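Free mending night returns to Troststead this Wednesday

Got a pair of jeans with a blown-out knee? Bring them along! The Troststead mending night is back in the hall on Wednesday at 5 p.m., and this time the whole evening is given over to denim and household linens.

Marisol Esquivel started the sessions last winter with one sewing machine and a biscuit tin full of buttons. Since then 60 people have come through the door, and the repair pile has grown every month - shirts, aprons, curtains, even a tent. "Denim is my favorite," she said. "It's tough, it's forgiving, and a visible patch looks great on it."
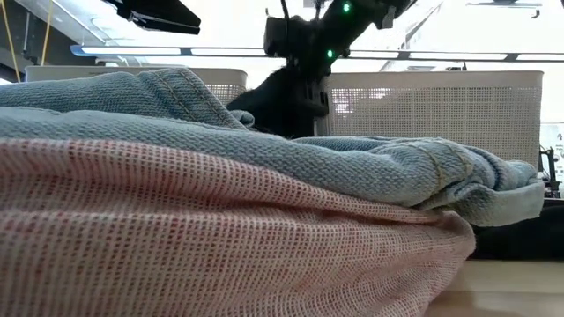

Light blue denim on a red and white waffle-weave towel, with stitched seams showing among the folds.

Slavica Kos will show how to patch from the inside and how to darn a thin spot before it turns into a hole. She'll also cover towels and dishcloths, which fray at the hems long before the middle wears out. A folded edge and one line of stitching can give a favorite towel years more use, and beginners usually get the hang of it in an evening (Slavica swears by a slightly longer stitch on waffle weave).

Thread, needles and patches are provided, along with tea and Kirstin Ritchie's excellent plum cake. Please wash and dry anything you bring, and stick to 3 items per person so everyone gets a turn at the machines.

Admission is free. Good clean scraps are very welcome too, especially old jeans in any shade of blue - leave them in the basket by the front door.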